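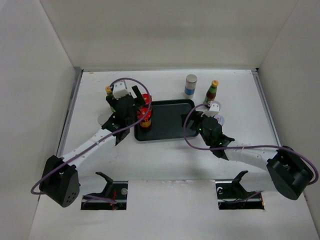
Do opened sauces really have to live in the fridge?

Posted by Rónán Moynihan, January 3, 2025

Hi all, hoping somebody can settle this before my wife and I stop speaking. We moved to Grumau in August and the new fridge is tiny. The whole door is sauce. Soy sauce, oyster sauce, chili paste, two mustards, a jar of Foley pickle relish I don't remember buying, you name it. I want to move most of it to a tray on the pantry shelf. She says everything goes in the fridge once the seal is broken, end of story. My mom kept soy sauce next to the stove my whole childhood and we all lived! Who's right? The pantry stays pretty cool, if that matters, and we cook maybe four nights a week.

3 replies

Lorcan Keogh

You're both a little bit right, sorry. Read the labels first, and if one says refrigerate after opening, do that. Past that I go by what's in it. Plain soy sauce is very salty and it's fine in a cupboard for a month or two, though the flavor stays better cold. Vinegar-heavy stuff like hot sauce and yellow mustard can sit out too. Oyster sauce goes in the fridge, and so does mayo and anything with fresh garlic in it. I'd put the relish in there as well.

The tray is a good idea, by the way. I use one because bottles drip and I got sick of scrubbing rings off the shelf. Tall ones in back, and I write the date I opened it on the lid with a marker – my memory is useless past a week.

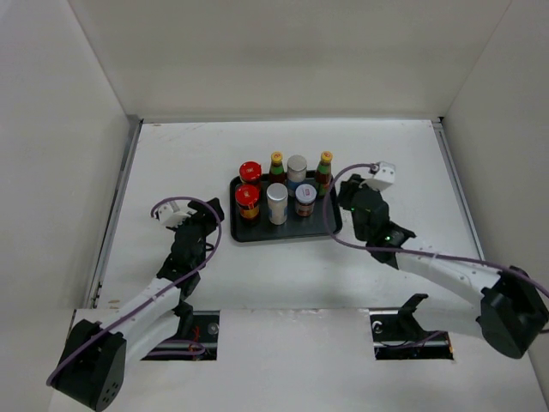 Sauces and jars together on one tray

One more thing, wipe the necks before you put the caps back on. Crusty soy sauce glues a cap down like you wouldn't believe.

tirkergal54

just buy smaller bottles?? we had a huge one from the warehouse store and it took three years to finish, tasted like nothing by the end

povoma_pete

Agree with Lorcan mostly, but I keep my soy in the fridge and I'm not changing. Also check that relish, Rónán. If you don't remember buying it, it may have come with you from the last place, and then I'd toss it.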